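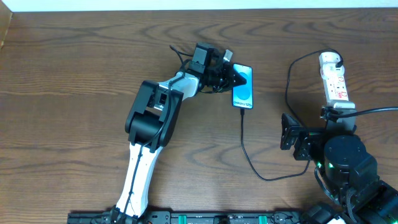
2. Sitzung: Der öffentliche Abschied vom Netz

Liebe Teilnehmerinnen und Teilnehmer, heute beschäftigt uns eine kleine Textsorte, die ich sehr ins Herz geschlossen habe: die Abschiedsnotiz, mit der bekannte Leute ihr Konto stilllegen (und dann, wie wir alle wissen, im Herbst wieder auftauchen).

Unser Fall ist die Sängerin Ayantu Woldegiorgis. Nach dem Streit um ihr abgesagtes Konzert in Kista schrieb sie ihren Fans zwei Sätze, mehr nicht — und binnen eines Abends standen etwa 600 Kommentare darunter. Ihr Manager Corentin Lebrun schob dann noch eine Erklärung nach, die so lang geraten ist, dass wir sie uns wohl in Ruhe teilen müssen.

Begriffe für heute:
Parasoziale Beziehung
Gegendarstellung und Dementi
Rückzug auf Zeit

Bitte lesen Sie bis zum nächsten Mal den Aufsatz von Catríona Scanlon, gern mit Bleistift, und achten Sie besonders auf die Stelle über Entschuldigungen, die eigentlich keine sind. Fuad Yimer hält dazu ein Referat von 15 Minuten, auf das ich mich schon sehr freue!

Die Hausarbeiten nehme ich im September entgegen, auf Papier oder per Mail, ganz wie es Ihnen lieber ist.

Kalkidan Gidey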